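Two Arms and a Table: My Shared Workshop Build

Project report, spring term

I should say up front that I had never built anything with a motor in it before this class. I'd soldered one guitar pedal (it hummed) and that was my whole resume. So when we had to choose between writing a paper and building something, I picked building, mostly because the workshop at Trolville is a short bike ride from my place and they let students in until 10 at night.

The plan was a table with a robot arm on each side that could tidy up after me. Put small stuff in a container, leave the big stuff alone, don't knock anything over. My partner was Bogumił Mazurek, who is much better at wiring than I am and much worse at answering texts. We started in January and thought we'd be done in five weeks. It took 14.

Most of the first month went into the frame. I wanted to clamp the arms straight onto the tabletop, and Bogumił kept saying the wood would flex and the arms would drift. We tried it my way first. They drifted! After a few minutes of moving back and forth, the left arm was landing next to things and closing on air. So we put black rails down both sides, bars along the far and near edges, and diagonal braces in the near corners – after that you could lean on the table and the arms stayed where they were told. I'd do the braces on day one if I did this again.

The software side was a mess of its own. We named our program Dranari, after a typo in the very first file that we both got attached to. Dranari keeps a list of saved positions for each arm and plays them back in order, with a check from the gripper camera before anything closes. The check was my part. My first version was so picky that it refused to grab anything at all, and my second would have happily grabbed the table. The third one is what we turned in, and I'm pretty proud of it, even if the code has a comment in it that just says "why."

For test objects we raided our own apartments. We wanted things with really different shapes, so we used a lamp with a big shade, a little bushy plant, and a yellow container. The lamp and plant are the "leave alone" objects, and the container is where small things go. The plant is my favorite because it's a terrible shape for a camera. It has no straight edges anywhere, and Dranari kept deciding it was three separate objects.
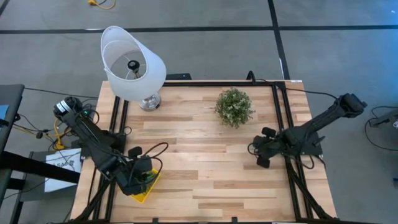

Fig. 1. Left gripper over the yellow container, right gripper empty, lamp and plant at the far side of the table.

The shade was the biggest headache. It's wide and white and it sticks out past the far edge of the table, so a path that clears the base easily can still clip the fabric. We ended up drawing a no-go zone in Dranari that is basically a fat cylinder, way bigger than the lamp. It wastes a lot of table. I tried shaping the zone to match the slant of the shade and gave up after two evenings, so that's on the list for whoever takes this over.

Cables were the other thing. Each gripper has its own wiring, and a loop that looks fine when the arm is parked can go tight when it reaches. We pulled a connector out twice in one night. Bogumił re-ran everything with more slack, which fixed the pulling but gave us loops that hang out over the work area. I'd like proper cable guides next time. We priced some and then spent the money on spare connectors.

For the final test we did 10 runs with the left arm, each one starting from the same parked position. It put the item in the container on seven of them. Two of the misses were my camera check being fussy again, and on the other one the container got nudged and the arm didn't notice. We only got the right arm as far as moving between saved positions without hitting the left one, so the "two arms working together" part of our proposal didn't really happen. Our instructor had warned us about that in week two, and I have it in my notes, underlined.

If I get to keep going next term, I want to sort out a handoff from one gripper to the other – even a slow, clumsy one. Bogumił wants to rewrite the timing code first. We haven't settled it yet, but the table is booked either way.

Contact: Trolville Workshop front desk | © Trolville Student Projects | Back to top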